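About Rideck

Home | What we do | Visit us | Contact

Rideck teaches robots to manage in ordinary kitchens. We write the software that lets a robot arm find a handle, pull a drawer, open a cupboard and put something away without bumping into everything on the way. Most of that learning happens in simulation, on rooms we build ourselves on the computer, and the rest happens on the ground floor of our building in Trirness, where you're welcome to come and watch.

We started out of pure stubbornness. Delyth Morgan and Osian Dafis had been fitting kitchens together for years when Osian took a night course in programming and came back convinced that a robot could learn to use the things they installed. Delyth thought it would take a weekend to prove him wrong. The first arm they rented couldn't close a drawer without knocking the handle off (we still have the handle, it's in the front hall). Zhuoran Ye joined the next year and started building kitchens in software so that there would be fewer broken handles, and that's more or less the company we are today.

Who we are

Delyth runs the workshop and the open days. Osian looks after the robots themselves, the wiring, the grippers, and the long list of things that need tightening. Zhuoran leads simulation. Gráinne Lynch does motion planning, meaning she decides how an arm gets from one place to another when there's a cabinet door in between. We also have two interns from the college every January and we try hard to keep them.

Our rooms

Every simulated kitchen begins as a floor plan. We set the cabinets and counters, pick surfaces for the walls and floors, and then let a program shuffle them so the robot never gets too comfortable with one room. At the last count the library held 2,036 rooms. It was meant to stop at 2,000, but the interns got carried away and the last 36 are some of the best, so they stayed in!

The hardest things in those rooms are the doors. A drawer comes straight out and goes straight back. A door swings, it takes up space as it goes, and it can hide the very thing the arm is reaching for. Gráinne has a whole wall of sketches on this one subject and will talk you through them for as long as you can stand. We have a test set of 33 doors that every new version of our software has to get through before it goes anywhere near a real hinge. Jidine, our planner, is named after the street where Gráinne wrote the first version of it at her sister's dining table.

Open days

Twice a year we clear the shop floor, put the kettle on and let people in. The first time we expected neighbors and a few students and got a line out to the parking lot. At our last full open day before everything went online we had 465 visitors, which was far too many for one bathroom, and one of the happiest days any of us can remember.

A visit takes around an hour. You start upstairs with Zhuoran, who loads a kitchen on the big screen and lets you choose what the robot should try. Kids always pick the highest cupboard. Then you go down to the floor and see the real arm try something similar in the practice kitchen, which was built by our friends at Foulkes out of parts from their showroom. The screen and the floor don't always agree. We like it when they don't, and we leave those moments in – they're what we spend the following week working on.

Please ask questions while it's running. Osian can pause at any point and back the arm up, and he'd much prefer doing that to answering everything at the end. You don't need to know any programming. Some of the best questions we've had came from a retired cabinetmaker who wanted to know why we never tried pulling from the bottom corner of a door. (We do now.)

Our online demonstration on 3/31/21 ran the simulated half of the visit for people at home. Zhuoran shared the screen, Gráinne explained what the planner was up to, and viewers typed in their requests. It went on well past the time we'd set, mainly over cabinets in tight corners, and we've kept it as a regular thing for anyone who can't get to Trirness.

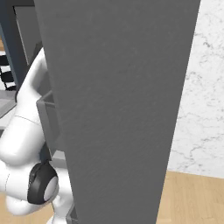

Dwynwen Rosser wrote to us afterward that she had expected the clever part to be the grabbing, and came away thinking much more about how an arm plans around a thing it can't see past. She asked whether we could run the same task several times in a row next time, with the room changed a little on each go, so that people could compare. We thought that was a great idea and it's now the second half of the online session.

Coming to see us

School groups are welcome on any open day and can also book a morning to themselves. Let us know the ages and we'll set the kitchens to match – the younger groups get more drawers and the older ones get to edit a room and try to catch Jidine out. The shop floor is step free and there are chairs along the side. Upstairs is reached by stairs only, so if that's a problem tell us and Zhuoran will bring the big screen down.

Wear closed shoes on the shop floor. Bags go in the front hall, next to the handle.

To ask about dates, use the form on the Contact page. Delyth reads everything that comes in and usually answers in a day or two, a little slower in the week before an open day.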